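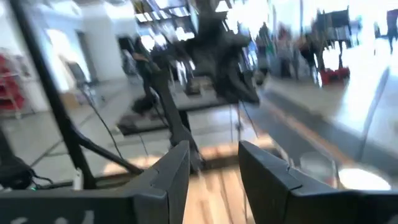
Wrist camera view over the wooden worktop, gripper open, second arm behind.

witmont-cell-planning

Costing sheets and notes for fitting out two-arm teaching cells at the Witmont site. The files cover what has to be bought, in which order, and what is held back until a cell has passed its first month of use. Control software and recording tools are kept in a separate repository and are not described here.

Status
In use. Prices were last checked in March. Lines marked "quote" come from a supplier's written offer; lines marked "est" are our own and should not be passed to purchasing.

Contents
cells.csv: one row per item per cell, with supplier code, unit price, lead time and budget line
spares.csv: parts kept on the shelf, with reorder level
power.csv: load per socket group
floor/: plans for Getley and Miranda, to scale
frames/: wrist camera stills used for checking sight lines
notes.txt: decisions that did not fit anywhere else

Names
Foter is the standard cell layout. Getley and Miranda are the two rooms. A Foter cell has 2 arms, each with its own gripper and wrist camera, plus a support frame, a worktop and a share of the room's network switch.

Scope of the budget
The sheet covers 12 cells. Arms and grippers are capital items. Cameras, cables, finger pads and worktops are charged to consumables, even where the unit price is above the usual limit, as agreed with finance for this round only. If the order is split over two budget years, the camera lines must move with the arm lines. They were separated in the first draft and the totals came out wrong in both years.

Lead times
Arms have the longest lead time, at 29 working days from order. Grippers ship separately and are not held back for the arms. Support frames are cut to order, so the floor plan for a room must be signed off before its frames are bought. Worktops can be had from stock.

Cabling
Allow 170 metres of cable for each room. The figure includes power and data runs along the support frames and enough slack at each joint for full travel. It does not include the run back to the switch cupboard, which is a building cost. Cable ties and clips are one line per room, not per cell.

Lighting and sight lines
Wrist cameras tend to lose detail on pale or reflective surfaces in a bright room. The still at the head of this file has the background on the right washed out, and a pale glass-topped table on that side. Blinds and matt table covers have therefore been added as optional lines in cells.csv. They are off by default. Set the column "include" to 1 to bring them into the total.

Spares
Hold one full set of gripper fingers for each room. Wrist cameras are ordered with the cells and not kept as spares; replacements come under the service contract. Check the contract's end date before copying a spares row to a new room.

Known gaps
No price for moving a cell between rooms.
Disposal costs are missing for all items.
power.csv assumes that both arms in a cell draw full load together, which overstates the need in Getley.
The Miranda plan still shows the old door position.

Changes
Edit the CSV files directly and keep the column order. The totals script reads columns by position and gives no warning if they have moved. Put the reason for any price change in the "remark" column, with the quote reference where there is one.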